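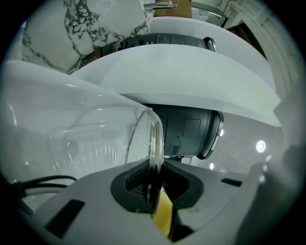 Figure 3. Large vessel of clear glass, lying on its side. The thickness of the glass is seen at the rim.

4.2 Household glass in the Dritodcombe survey

Glass was the most difficult material to sort in our study. The households in Dritodcombe keep their jars for many years, and the same jar can hold flour, then buttons, then nothing. During August we visited 200 homes and recorded 1,947 glass items. Each item received one of four labels: daily use, seasonal use, stored, or waiting for disposal. The colour of the glass was also noted, but it had little relation with the label.

Large vessels were stored more often than small ones. Many residents told us that they do not fit in the kerbside bin, and that the depot at Vieira is too far without a car. Pinheiro, in his earlier work on the Mito district, found a similar behaviour for ceramic bowls. We follow his rule that an item not used for 3 years is counted as stored, even when the owner intends to use it again. Items with a chipped rim were labelled separately and are treated in Section 4.3.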